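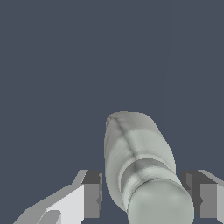

Page last changed: a Friday in November, late

Up at the usual time, kettle, no milk. Black tea then. Rain on the skylight since before it was light and the gutter over the back door doing its waterfall again. I keep saying I'll get up there with the ladder. Didn't.

Meant to write this yesterday but fell asleep with the lamp on, so two days squashed into one. Sorry, future me.

The walk first. Caught the 302 out to Stokcombe and got off a stop early by the mill because I thought the path went through. It doesn't any more, there's a new fence and a sign about cattle. So back along the road with the trucks going past, wet to the knee by the time I reached the church. Nice church though. Locked. Ate half my sandwich in the porch and read the notices - a supper, a lost gray cat, someone selling a piano stool but not the piano.

Then up the hill. It's 900 feet at the top according to the old map and I felt every one. Used to do it without stopping when I first moved here. Stopped twice, told myself it was for the view. There wasn't one. Cloud sitting right down on the trees, and the sheep coming out of it one at a time, giving me that look. Somewhere up there is supposed to be an old boundary stone and I have now failed to find it on three separate walks. Found a very good stick instead. Left it at the gate for the next person.

Heard a raven. Pretty sure. That low croak, two of them maybe, going over toward Stutonthorpe way. Never had one on that side before so it goes in the notebook with a question mark.

Coming down was worse than going up. Left knee. The clay by the stile is like soap and I went over sideways, slow motion, plenty of time to think about it. Nothing hurt except the coat. Coat is on the radiator now and the whole hall smells of wet dog, and I don't own a dog.

Bus back was late, nearly 20 minutes. Kids off school somewhere in the back singing the same line of a song over and over. I kind of liked it by the end. Still got it in my head tonight.
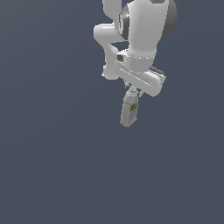
Anyway the soup. I had the last of the squash from the garden, the ugly one with the warts, and it's been sitting on the windowsill since September looking at me. Roasted it with an onion and too much garlic. Blended half, left half lumpy. Forgot salt completely and stood there wondering why it tasted of warm nothing. Salt fixed it. Big pan so that's lunch until Tuesday or whenever I get sick of it, probably sooner.

Bread didn't rise. I think the yeast is dead, the tin's been open since spring. Made flat things in the frying pan out of the dough insted and they were good, better than the bread would of been. Must write down what I did. Flour, water, the dead yeast, oil, hot pan. There, written down.

Choir in the evening. I nearly didn't go, what with the knee and the rain, and then I was glad I did, same as every single week. We've started on the Halás setting for the winter concert, and it's hard. The altos hold one note for what feels like a month while everything moves around us and then we get four bars of tune and everybody comes in too loud out of pure relief. The words are in Czech and my mouth won't do it. I've written it out in my own made-up spelling all over the copy, in pencil, they'll want it back clean after.

Came home with cold feet and the tune going round on top of the bus song. Horrible mixture.

Other things, quick, before I lose them:

The letter from Mondimus came. It's about the boiler cover, going up again, and it's so politely written that I had to read it through twice to find out it was bad news. Will ring them. Will not ring them on an empty stomach.

Library books due. One's under the bed I think. The one about lighthouses I haven't even opened and I've renewed it so often it'd be embarrassing to take it back now. Maybe I'll read the first chapter so I can say I did.

Planted the last of the garlic. Late, very late, the packet says October. Ground so wet the cloves sort of sank on their own. Put some wire over for the cat from next door who thinks every bit of bare soil is his personal gift. Leeks are fine. Kale is mostly holes. The sweet peas I should've pulled out weeks ago are still hanging on the canes, all brown and rattly, and there was a wren going in and out of them this morning so they can stay another while.

Clocks - I still haven't changed the one on the oven. It'll be right again in spring.

Slept badly the night before last. Wind, mostly, and then thinking. The usual 3 am list, the roof, money, did I say something stupid at the dentist. None of it matters by breakfast but it's so loud at night. Got up and did some of the jigsaw in the end, just the sky edges. Went back to bed when I couldn't tell the blue bits from the gray bits any more.

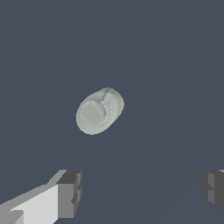

Small greenish thing, rounded, ridged round the rim.

Been thinking on and off about whether to keep doing the long walks through winter. Last year I stopped in November and didn't start again till the snowdrops were nearly over, and I was low the whole of January, really properly low, and only saw afterwards the two things were probably joined up. So I'd like to keep going, even if it's only the flat one round the reservoir with the ducks. The trick is getting out the door before I've sat down. Once I've sat down with the second cup it's over.

Boots need looking at. The right one let water in before I'd even left the road. There's the wax in the shed but the shed door has swollen shut again. Kick at the bottom corner, lift, pull. Must remember, I do this dance every autumn like it's new.

Phoned home in the afternoon, long chat, all fine. Weather there the same as here. They've got a new carpet and I heard all about the carpet. Color, price, the man who came to fit it and left his good knife behind. I was happy just listening, to be truthful, sat on the stairs with my wet socks off.

Stutonthorpe market tomorrow if it's dry. Want: milk (milk!!), new yeast, lightbulb for the landing, birthday card with no jokes on it, birdseed, the cheap kind, they don't seem to care. And see if the man with the apples is still there, last time he said he'd have russets till they ran out, no idea when that is.

If it's wet I'll stay in and do the gutter. No, can't do the gutter in the wet. If it's wet I'll stay in and not do the gutter.

Late now. Rain's eased off, just the drip from the corner by the door into the bucket. Notebook for the raven is in the coat pocket and the coat is still soaking, so better go and rescue it before bed. Practice the Czech bit once more, quietly, walls are thin.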